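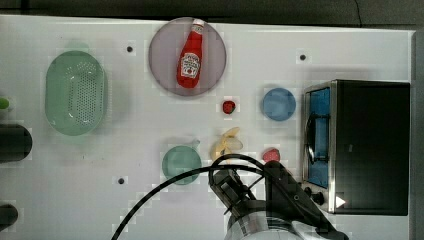
Figure 4. Plate, bottle, and colander on a white tabletop.

Section 4. Leveling and Water Connection, Nidon 684 Countertop Dishwasher
By Charito Mangubat
January 30, 2024
12 shares | 3 comments

Complete Section 3 (Unpacking) before starting. The cabinet must stand on a flat surface with 50 mm of clearance behind it for the hoses.

4.1 Leveling

1. Place a spirit level across the top of the cabinet, side to side, then front to back.
2. Turn each foot clockwise to lower the corner or counterclockwise to raise it. Lift the weight off the foot before turning.
3. Open the door fully. If it swings by itself, repeat step 2.

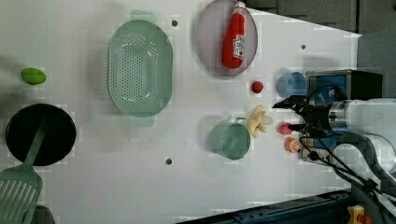 Tighten the lock nuts only after both readings are level. A nut tightened early will hold the foot out of position, and the lower basket will drag on its runners.

4.2 Water connection

CAUTION: Shut off the supply valve before removing any fitting. Do not reuse old washers.

1. Fit the supplied washer into the inlet hose and thread the coupling onto the faucet adapter by hand.
2. Tighten a quarter turn with a wrench.
3. Route the drain hose to the sink. The highest point of the hose must be no more than 80 cm above the base of the cabinet.

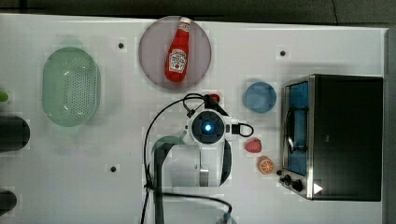

Secure the hose with the clip so that it cannot slip out during draining. The free end must stay above the water line in the sink.

NOTE: Units made before April have a straight adapter. Order the angled type from Clestari parts supply if the faucet is close to the wall.

4.3 First cycle

1. Open the supply valve slowly and check both couplings for drips.
2. Run the Rinse program with the baskets empty. The program takes 48 minutes.
3. If the display shows E2, the inlet is starved. Check for a kinked hose.
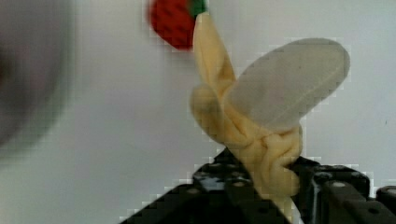
4. Switch off, open the door, and wipe the filter well. Refit the filter with the arrow pointing to the rear.

Hardness settings are in Section 5. Revisions to this section: Benjie Pascual, Stirovdale office.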